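Hekitz Open Floor

The Hekitz Open Floor is a public demonstration of manual manipulation recording held each July at the Hekitz hall, the main workspace of the robotics firm Flelemex. Visitors watch operators perform household handling tasks with hand-held grippers and may attempt the same tasks themselves. The event runs on one Saturday and is free of charge.

Background

Flelemex leased the hall from Tever, a maker of packaging machinery, and began recording there with a staff of 24. The first Open Floor was a closed visit for suppliers. It was opened to the public the following year at the proposal of Wilson Chávez, then head of operations, and attendance reached 387. Admission has since been limited to 400, the number of persons permitted on the ground floor and mezzanine together.

Program

Doors open at 10 a.m. The morning is given to fabric handling, the afternoon to counter tasks and to the robots that run on the recorded motions. Fabric is treated first because it is the material on which the firm has the most data, with almost 1,000 hours recorded before the most recent edition. Cloth has no fixed shape, and a grasp that succeeds on one fold may fail on the next.
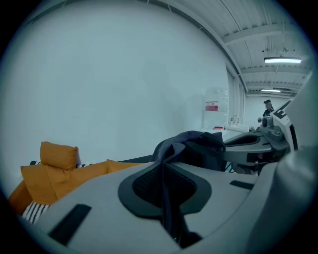 Straps and bands are handled as a separate category. They twist along their length, and the operator is asked to keep the grip near an end so that the free portion hangs clear of the fingers. A strap that wraps around a finger ends the attempt, and the recording is marked for review.

Cloth work is demonstrated with both hands. The operator holds one gripper in each and pinches the fabric between the fingers. Printed marker cubes on the grippers give their position and orientation, from which the path of each hand is reconstructed. Operators are told to move at an ordinary household pace and to avoid turning a marker away from the tracking cameras for longer than necessary.

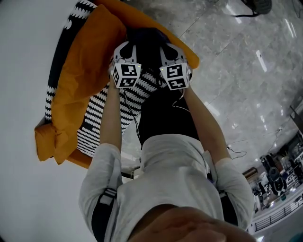

Two-handed work on dark fabric, with a marker cube on each gripper.

Visitor sessions follow the same procedure in shortened form. A participant receives a short briefing, practices opening and closing the fingers, and then folds a single cloth. Visitor recordings are stored apart from those of trained operators and are deleted after the event. Participants under 16 must be accompanied by an adult.

Stations

The hall is a single long room with workstations along its length and a railed mezzanine overlooking part of the floor. Several stations operate at the same time, and visitors may move between them without a fixed route.

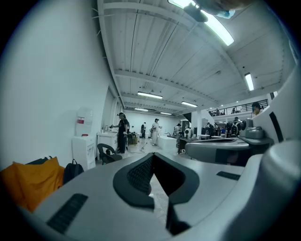

Szilágyi objected in a published review that running so many stations in parallel left visitors with little explanation at any one of them, and that a guided tour at set hours would serve the public better. Flelemex added two tours the next year, at 11 a.m. and 3 p.m., and kept the open route for the remaining time.

Reception

Local coverage has been mostly favorable. Criticism has concerned noise in the afternoon and the length of the wait for visitor sessions, which are assigned by numbered ticket at the entrance. Tever, which still owns the building, lends its loading yard for parking on the day.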